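Corkberg Community Kitchen News
April 2022

Eggs, eggs and the spring supper

Quick one this month, the hall boiler man is due any minute and I still have the sign-up sheets to type.

First - eggs. The hens at Soomro Farm have gone into overdrive and we are getting more than 100 a week dropped at the side door. Lovely problem to have. Please take some home. Cartons are on the low shelf in the pantry, left of the flour bins, and we badly need empties back. Any size. Not the ones with the lids torn off.

If yours have been sitting a while, do the water test before you crack them. Bowl of cold water, egg in. Lies flat, fine for anything. Stands on end but stays down, hard boil it or bake with it. Floats, out it goes. And crack into a cup first, one at a time, especially if you are making the big batch custard. We lost a whole pan of it in March and it was not a good evening.

Fresh ones are a pain to peel, by the way. Anybody boiling for the supper should use last week's. They are marked with a pencil cross on the carton. Steam instead of boiling if you have the time, 12 minutes with the lid on, then straight into ice water.

Spring supper. Doors at 6, food at 6:30, still 4 dollars for kids and pay what you like for everybody else. We have room for 70 and the list was at 58 when I looked this morning, so don't hang about. Menu so far:

Potato and leek soup
Baked eggs with greens and black pepper
Bread from Hekono Bakery (they are giving us the rolls again, thank you thank you)
Rhubarb something - crumble most likely, depends on the rhubarb

Still need two people on soup from 3 o'clock and one more for dishes. Dishes gets first go at the leftovers. Also looking to borrow a couple of big shallow baking pans, the kind that go in a regular oven. Put your name on masking tape underneath or you will never see it agian.

On the pepper. We had some grumbling last time that the baked eggs were bland and I agree, they were. The pre-ground stuff in the big tub is older than some of our members. I have thrown it out. From now on we grind it fresh, and it goes on at the end, after the eggs come out of the oven. Coarse for eggs and potatoes, fine for soup. Salt goes in earlier, with the greens. If you have a spare mill at home that works, bring it along for the tables.

Other bits. The Zallia book sale is moved to August, same hall, boxes of books can come in from July but PLEASE not before, there is nowhere to put them. The history group has the 1724 parish map back from the framer and it will be up in the hallway by the supper, go have a look at where the mill pond used to be. And the back gate sticks. Lift and push. It is on the list.

Recipes for the next issue to the usual address by the 20th, short ones get in first. Rhubarb recipes very welcome, we have had three for quiche allready. 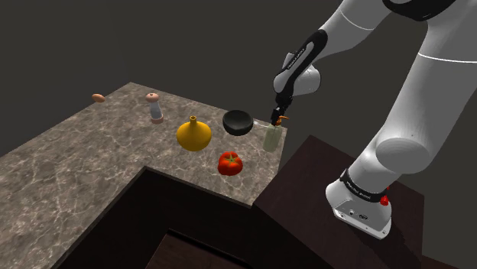 An egg and a pepper mill on the counter.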